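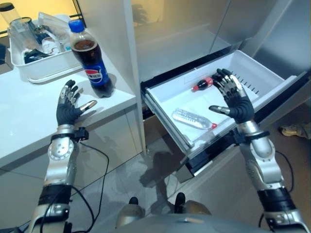

Figure 1. Kitchen task, head view: left hand by the bottle on the counter, right hand over the open drawer.

Unit 4: Teaching by Teleoperation
Course notes, Poul Arnardóttir
July 2026

4.1 What gets recorded

In teleoperation the operator moves and the robot follows. Each demonstration stores the head view, the joint positions of both arms and hands, and the commands the operator sent. Keep commands and measured positions in separate columns. They differ whenever a finger presses on something, and the policy needs to learn from the command.

The Folthorpe set, used in Lab 4, has 3000 demonstrations of kitchen tasks. After screening, 2738 were kept. Of those, 1692 use both hands.

4.2 Two-handed tasks

Look at the spacing in Figure 1. The hands are over different work areas, and the operator can only look closely at one of them. New operators tend to freeze the other hand or let it drift. Drift is worse -- the policy will copy it.

Park the idle hand in a fixed pose, open and clear of edges. Move it again only when the task calls for it.

4.3 Grasping bottles

An upright bottle is approached from the side with the thumb opposite the fingers. A bottle lying in a drawer has to be taken from above, and the drawer walls limit how far the wrist can turn. Record these as separate tasks with separate labels. Vary the bottle position between takes.

4.4 For the lab

Record 20 demonstrations per pair. Mark failed grasps as failed and keep the files. Read the Saarela handout on time alignment before you start; the delay correction in section 2 is needed for question 3.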